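A thread about laundry, or more precisely about the shared laundry room in my building, where I have now lived for 19 months and aged 28 years.

There are 3 washers. One works. One works if you hold the door. The third has had a note on it since I moved in that says "Clesex has been called." I have come to think of Clesex as a kind of weather.

The app is called Dotley. You load money onto Dotley, Dotley gives you points, and the points can be spent on dryer time in the Grasham building, where I do not live.

I have 2400 points. I could dry a horse over there.

Anyway, I gave up and started going to Lâm, the laundromat next to the noodle place. It smells like star anise and dryer sheets. My towels have never been so interesting.

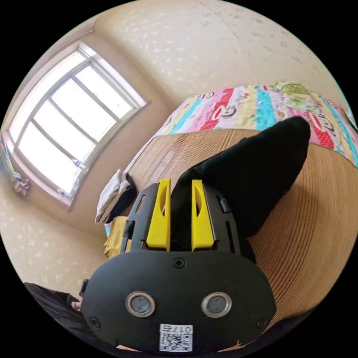

The real subject of this thread is dark loads. I own almost nothing that isn't black, a decision I made in my twenties to save time, and it has cost me every Sunday since. Pull one thing out of the pile and you have to work out what it even is. Take the big black piece of cloth in that photo: could be a folded sock, could be a bag. Multiply that by a full basket and poor light.

Things I have put on one foot before coffee: a sock, a different sock, a sleeve, the drawstring bag the socks came in.

People say to buy socks that are all the same. I did. They fade at different speeds. I now own one brand of sock in nine shades of almost black, and they only match at night.

People also say mesh bags. The mesh bag is black. I bought it in August and have seen it twice.

Update from the building: there's a second note on the third washer. It says "See other note."

Dotley just sent me a push notification. My points expire at midnight. If anyone in Grasham has a wet horse, my messages are open.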